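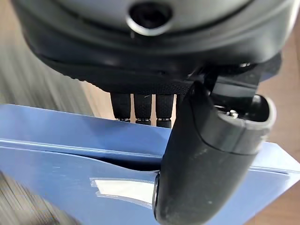
Switching from Hinlow to Cevament – anyone done this for a parent?

dmarsh_ohio
My father is 69 and has been on Hinlow for memory trouble since last November. His neurologist, Dr. Bayram, wants to move him to Cevament at the next visit. Dad has mild symptoms. He repeats questions, loses track of bills, and got turned around driving home from the hardware store once. He still cooks and does his own laundry. I'd like to hear from people who made this switch. How long before you noticed anything, good or bad? The out-of-pocket cost on his plan comes to $237 a month, up from next to nothing.

tillie_b
My mother switched in the spring. The first 2 weeks were rough on her stomach and she wouldn't eat breakfast. After that it settled. As for her memory, I can't say I saw a difference. Her sister thinks she's sharper in the mornings. I live with her and I don't see it.

Kaan Bayram
Same last name as your doctor, no relation as far as I know. My wife has been on Cevament for seven months. She follows TV shows again, which she had given up on. She was also getting more sleep during that time and we had her hearing aids adjusted, so I can't tell you which thing did it.

garyp
$237 a month for something where the family can't agree whether it works. I'd put that money toward a few hours of help at home.

tillie_b
I didn't say it doesn't work. I said I couldn't see it. The doctor told us that holding steady for a year would be a good result, and she has mostly held steady.

garyp
My brother held steady for a year on nothing at all. That's my point. Mild problems don't always get worse, and then the pill gets the credit.

Erhan Ekinci
I was a pharmacist for a long time before I retired. Gary is right that some people with mild impairment stay where they are. That doesn't help you pick out which ones. What I'd ask the neurologist is why he wants to switch now. Did the test scores drop? Is there a side effect from Hinlow? Or is it just that a newer drug is on the list? Those are different situations. Also bring every bottle in the house, including allergy pills and anything he takes for sleep. Some of those make memory worse and they get missed all the time.

dmarsh_ohio
He takes a nighttime allergy pill, yes. The store brand. I never thought to mention it. On the reason, Dr. Bayram said his pulse was running low and he didn't like it. I should have put that in the first post.

Erhan Ekinci
Then that's a real reason and I'd take it seriously. Call the office about the allergy pill before the visit. Don't have him stop or start anything until you've talked to them.

ruthann_k
Check whether your county has a memory clinic too. We go to the one at Savo. They did the full round of testing, which took most of a morning, and they sent the results to our regular doctor. The wait was long, though.

garyp
Low pulse is different. I'd still get the price in writing. Our plan changed tiers on us in the middle of the year.

Kaan Bayram
Try Tuncer pharmacy if there's one near you. They charged us less than the plan's mail order did. You have to ask for the cash price.

dmarsh_ohio
No Tuncer here but I'll ask at ours. I left a message with the nurse about the allergy pill and she called back at 4:30. She wants him seen sooner, so they moved the appointment up. I'll post again after we go.

tillie_b
If he does switch, give it to him with supper. That helped Mom more than anything else we tried.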